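Seklow rooms set - README

Read this first. Then the labels file. Most of the questions we get are answered in one or the other.

What it is
Pictures and short notes from rooms where people work and also rest, eat, store things and sleep. Beauty rooms, nail rooms, massage rooms, a few tailors. Small places mostly, one room doing the job of three. The set is about the stuff: what is in the room, where it gets put, what gets moved when somebody tidies up.

Started by Gonçalo Serrano, labels by Nokuthula Gumede. First release April 2019. Hosted on the Drutside share, mirror at Fokeo (mirror is slower and sometimes a version behind, check the changelog before you complain).

What's in the folder
rooms/ - the pictures, one subfolder per room
notes/ - plain text, one file per room, same name as the subfolder
labels.csv - one line per labeled thing
words.txt - the list of allowed names
changelog.txt
old/ - ignore, kept so old links dont break

52 rooms in all. Up to 600 labeled things in the busiest ones, far fewer in the bare ones. A room with only a bed and a chair is still a room, we kept those.

How the notes are written
Short. Written the same day. Whoever did the room writes what it is used for and what gets in the way. No star ratings, no "messy" or "clean" as a label. We tried a mess score in the first round and no two people agreed, so it's gone. If you find a column called mess in an old copy, drop it.

Labels
One name per thing. Use words.txt. If the thing isn't in words.txt use "other" and put your word in the comment column, Nokuthula goes through them and adds the good ones.

Beds: "bed" for anything with a bedspread or sheet on it, treatment bed or sleeping bed, don't guess which. Spread gets its own label with color and print. Clothes or cloth lying on a bed is "fabric on bed" unless you can really tell what it is.

Trash: "wastebasket" is the container, "liner" is the bag in it, anything else inside is "contents". Label contents only if you can see it. Don't open bags.

Seats: "chair" for legs, "hanging chair" for anything on ropes or chains. Cushions and pillows are seperate labels, always, even when they match.
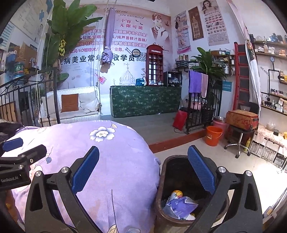 Counters: label the counter, then the cloth, then what's on the cloth. In that order in the csv. Yes it matters, the sort script reads it top to bottom. Bags left on counters are "bag", color in the color column, never guess what's inside.

Cabinets and display boxes: shape goes in the comment column ("phone booth" for a phone booth one). Small items on the shelves are grouped as "small items" unless the room notes ask for more. We're not labeling every bottle. We did that for 8 rooms and it took all of August.

Walls: poster, chart, mural, shelf. Mural means it covers most of the wall. Text on walls is typed out in the language it's in, translation in the comment if you have one. If part of the text can't be read put three dots. No filling in from memory or from what the shop probably says. QR codes: label "code", don't scan, don't paste the link.

Plants: "plant", plus "potted" or "hanging". Real or fake is not a label. People kept arguing about it.

Floors: tile, wood, carpet, other. Steps and platforms get their own line, edge trim goes with the platform. If furniture stands on the platform say so in the comment, helps with the layout people.

Known problems
- Color names are loose. Lavender, lilac and light purple are all in there for pretty much the same thing. Merge them yourself if it bothers you.
- Some rooms were done twice by different people. Both kept. Room names end in a and b.
- Tavares rooms have no floor labels yet.
- 300 lines in labels.csv have an empty comment where there should be one, mostly wall text. Being fixed, slowly.
- Spelling of railing/rail is not settled. Search both.
- Water jugs are under "jug" before version 2 and "water jug" after.

What it's good for
Finding out where things end up in a shared room. Sorting and tidying studies. Checking a list of names against real clutter. Practising labeling with new people, it's how we train ours, start them on a bare room first.

What it's not good for
Prices, business info, anything about the people who work there. Sizes either, nothing was measured. Don't use it to say how a typical salon looks, the rooms were picked by who said yes.

Permission
Every owner signed before the first picture. If an owner asks for a room to be pulled we pull it, and you're expected to delete your copy when the changelog says so. Check it now and then please.

Adding a room
Make the subfolder, write the notes file, fill in the csv, send the lot to Gonçalo. Not in pieces. Leave the room how you found it, and if you moved something to get at something else, put it back and write it in the notes.

Credit
Cite as "Seklow rooms, Serrano and Gumede". Version number too if you can, it saves us alot of back and forth.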